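# Stainless pan gone rainbow coloured and chalky. Save or bin?

**Forum: Kitchen & Home > Cleaning and Care**

---

**plokmont_pete** wrote:

Evening all. I've got a small stainless steel pot that has been in more or less daily use since I moved to Kekcombe, and the inside has gone a bit strange. There's a bluey-gold sheen across the bottom, and on top of that a scattering of white spots that feel slightly rough if you run a fingernail over them. I boil eggs in it, do porridge in it, warm up beans in it, nothing fancy.

I've tried washing up liquid and a good long soak. I've tried the green side of a sponge, which my sister tells me was a crime. The sheen hasn't budged. The spots fade a bit and then they're back by the weekend.

So do I carry on at it or do I buy another? I don't mind spending the money, but I like this one. It's the right size for one person and it pours without dribbling down the side, and the last one I bought new dribbled from the day I got it.

---

**Ustyna Marchuk** wrote:

Don't bin it!! There's nothing wrong with that pan at all, you've got two separate things going on and both of them come off in the time it takes to make a cup of tea.

The white spots are limescale. The rainbow is heat tint, a very thin layer on the surface of the steel that catches the light. Neither will hurt you. White vinegar sorts out the pair of them — cover the bottom of the pan with one part vinegar to four parts water, bring it up to a simmer, turn it off and leave it until it's cool enough to touch. Open a window first, your eyes will thank you. Then wash as normal and dry it straight away with something soft.

I do mine on a Sunday evening when I'm pottering about anyway. I've got pans that were my mum's and they still come up lovely.
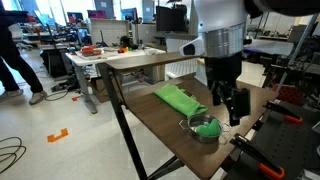

The drying matters more than the washing if you're in a hard water area, and I'm fairly sure Kekcombe is. If you leave a pan on the rack to drip, every drip leaves its bit of chalk behind and you're back where you started. I keep a pile of microfibre cloths in the drawer under the kettle and use one for pans and nothing else. Tea towels are fine too but they go thin and then you're just pushing water about.

Oh, and salt! Do you salt the water before it boils? Put it in once it's bubbling and give it a stir. Salt sitting on the bottom of a cold pan can leave little pits, and those really don't come out.

---

**gilberto_apaza** wrote:

Agree with Ustyna on most of that, but I'd swap the vinegar for citric acid. A bag costs next to nothing, it keeps for ever and your kitchen doesn't smell like a chip shop. One teaspoon to half a litre of warm water, twenty minutes, rinse.

I worked in the kitchen at the Clestby for 12 years and we did every pan that way. Vinegar only came out when somebody had forgotten to order.

Also wouldn't worry about the salt thing. I've salted cold water all my life.

---

**Ustyna Marchuk** wrote:

Gilberto you can salt it cold if you like but I've got a pasta pan with a bottom like the moon and I know how it got that way!

Fair point on the smell. I suppose I've stopped noticing.

---

**draughty_landing** wrote:

Sorry, going to be the grump. Why does it matter? A rainbow in the bottom of a pan does nothing to your porridge. I've got a Daher saucepan that looks like a puddle at a petrol station and I've never once felt the urge to simmer vinegar in it. Wash it, use it, get on with your evening.

Limescale I'll give you, because if it builds up enough it flakes and you get bits in your tea. The colour is just colour.

---

**plokmont_pete** wrote:

Ha, I did wonder if somebody would say that. I think I'd got it into my head that the colour meant something was coming off into the food. If it doesn't, I'm a lot less bothered, but I'm off work until the weekend and would quite like to get something clean.

Two questions then. Is the scratching from the green sponge going to cause trouble? And what about the outside? There's a brown patch under the handle that's been there so long I'd thought it was part of the pan.

---

**gilberto_apaza** wrote:

Scratches: no. They'll catch the light and annoy you and that's the end of it. Rub with the brushed lines of the steel from now on, if it's got any, instead of going round and round.

Brown patch: burnt-on fat. Citric acid won't touch it. You want bicarbonate of soda mixed with a few drops of water until it's like toothpaste, smear it on thick, leave it an hour, then go at it with an old toothbrush. Might need doing twice.

---

**wendle_b** wrote:

Can I add one about lids? People always do the pan and forget the lid. The rim on mine gets a grey line where the steel folds over and it holds grease like you wouldn't believe. Cotton bud and hot soapy water. I found things in there from before we had the baby.

And don't stack pans one inside the other without something soft in between. I use whatever's lying about. An old flannel, a sock, and at one point one of my daughter's soft toys lived in the milk pan for a month because she'd decided it was his bed and I wasn't going to argue.

---

**draughty_landing** wrote:

A sock. In a pan.

---

**wendle_b** wrote:

A clean sock!

---

**Ustyna Marchuk** wrote:

Right, I've written it all out in order, as my son-in-law has just asked me the same thing and I may as well do it once for both of you. I've put Gilberto's citric acid in as well so nobody feels left out.

1. Wash the pan first in hot water with a squirt of washing up liquid and get any food off. If something's properly stuck, simmer plain water in it for ten minutes and nudge it with a wooden spoon.

2. Do the inside with either the vinegar or the citric acid, never with bleach anywhere near it. Leave it to stand and don't scrub. If the spots are still there afterwards, tip it out and do it a second time before you reach for anything rougher.

3. Do the outside with the bicarb paste. Keep it well off any aluminium, which goes dull and grey. Take the lid off and put it to one side so you can see what you're doing, and have your cloth ready, a decent thick one that hasn't been through the wash with fabric softener (softener stops them soaking anything up, I learned that the long way round). 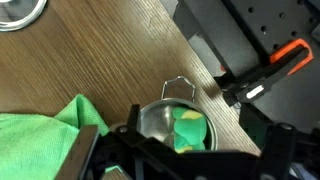 4. Rinse inside and out, more than you think you need to. Bicarb dries to a white film and you'll only think it's limescale and start all over again.

5. Dry it at once, the base as well, and get the cloth in round the rivets.

6. Put it away with something soft in it if it's being stacked. Sock optional.

---

**gilberto_apaza** wrote:

Good list. Only thing I'd change is number 2, don't mix the two acids thinking you'll get double. You won't, you'll just waste vinegar.

---

**plokmont_pete** wrote:

Update! Did the inside with citric acid because the corner shop had it next to the jam sugar. Spots gone completely. Rainbow mostly gone, there's a faint gold ring round the edge if I tilt it under the light and I've decided I can live with that.

The brown patch is on its second coat of bicarb. It's lighter, definitely, and I've found a maker's stamp under there I'd never seen before, too worn to read.

Thank you all. Even the grump.

---

**draughty_landing** wrote:

Glad it worked. I did look at my Daher after all this and it's going nowhere near a lemon.

---

**wendle_b** wrote:

Did you do the lid though, Pete?

---

**plokmont_pete** wrote:

I'm doing the lid now. It's disgusting.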